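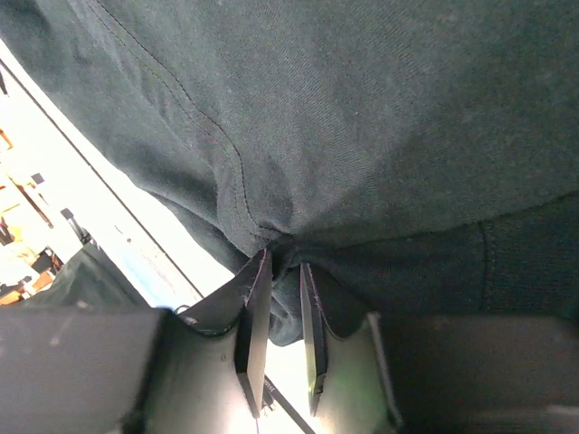 Verde oscuro, con arrugas.

La cesta de la plancha de mi casa tiene estratos, como los acantilados. Arriba está lo de esta semana. Por el medio, unas servilletas de tela que compramos convencidos de ser personas que cenan con servilletas de tela. Y en el fondo hay una camisa de lino de la boda de mi prima, que ya va por el segundo hijo.

El sábado pasado no, el otro, me propuse vaciarla. Saqué la tabla, que chirría como una verja de cementerio, llené la plancha de agua y me puse la radio. Aguanté cuarenta minutos y dos camisas. La segunda quedó con una raya nueva en la manga, paralela a la que llevaba de serie, de modo que ahora parece que la manga tenga carril bus.

Mi madre planchaba los paños de cocina. También las sábanas bajeras, que es como peinar a un gato: se puede, pero a quién le compensa. Cuando le pregunté por qué lo hacía me miró como si le hubiera preguntado por qué respiraba. «Para que estén planchadas», me dijo. Con esa lógica no hay quien discuta, y llevo desde los doce años intentándolo.

Brahim Hegazy, que se sentaba enfrente de mí cuando trabajábamos en Kaimal, tenía otra escuela. Colgaba la camisa en el baño, abría el grifo caliente y se duchaba con ella al lado, haciéndole compañía. Llegaba a la oficina con la camisa exactamente igual de arrugada y un poco húmeda, pero con una seguridad en sí mismo que ya quisiera yo. Lo ascendieron antes que a mí. No digo que fuera por eso. Tampoco digo que no.

Probé su método durante un mes de noviembre entero. Lo que conseguí fue una mancha de humedad en el techo con la forma de Portugal y una factura del gas de la que prefiero no hablar.

Después vino la fase del vaporizador vertical. El mío es un Plodlow y me costó 70 euros, que entonces me parecieron una inversión. Tarda lo suyo en calentarse, escupe un chorrito a la altura de la barriga y, cuando ya le has cogido el truco, se le acaba el agua. Lo que sí hace de maravilla es empañar las gafas. Vive en el altillo, junto a la yogurtera y la máquina de hacer pasta —una especie de residencia para electrodomésticos que ilusionaron mucho un rato—.

Con las sudaderas y los jerséis me he rendido sin condiciones. La arruga de una sudadera es cosa suya. Se dobla en tres, se mete en el cajón y se saca con la forma del cajón, y quien me vea por la calle sabrá calcularle el fondo. Los cuellos de camisa todavía los repaso, sobre todo si hay reunión. Lo de debajo del jersey queda entre la camisa y yo. En diciembre soy un hombre planchado en sus primeros ocho centímetros.

El problema es el verano, claro, que no admite trampas. Pero falta mucho para el verano.

De momento he llegado a un acuerdo con la cesta: yo no la miro y ella no crece por encima del interruptor de la luz. El domingo asomaba por la parte de arriba una servilleta. La empujé hacia abajo con dos dedos y cerré la puerta del lavadero.

Si alguien quiere un vaporizador casi nuevo, que me lo diga en los comentarios. Regalo también la yogurtera.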